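Prenedska is a small dataset of hot drink prices from café menus. It was started by Muthu Rao as a spreadsheet and moved here in December, when the spreadsheet got too slow to sort.

## What's in it

There are 409 rows, one per drink per menu, split over two files:

- `menus.csv` – café code, town, month the menu was copied
- `drinks.csv` – drink name as written, size, price in pence, eat in or takeaway

Join them on `menu_id`. Sizes are kept as the café wrote them, so "regular" in one place may be "medium" in another. The `size_ml` column is filled in only where the menu gave a volume.

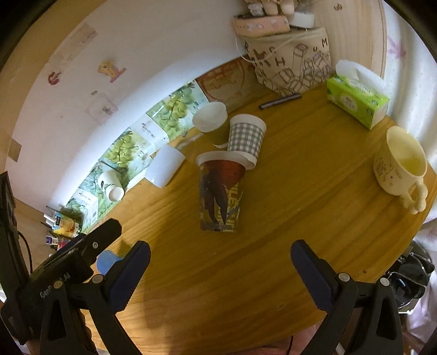

Prices include VAT. Where a café charges extra for oat or soya milk, the extra is in `milk_extra` and isn't added to the main price. Blank means the menu didn't say – it doesn't mean free.

## Known problems

- Henao has 2 menus with the same month. Both are kept.
- 4 rows from Eser have no size.
- Loyalty discounts are left out.

## Changes

Version 2 renames `cost` to `price_p` and drops the old `notes` column. Scripts written for the first version will need editing.

Corrections are welcome as pull requests. Please give the café code and the row number.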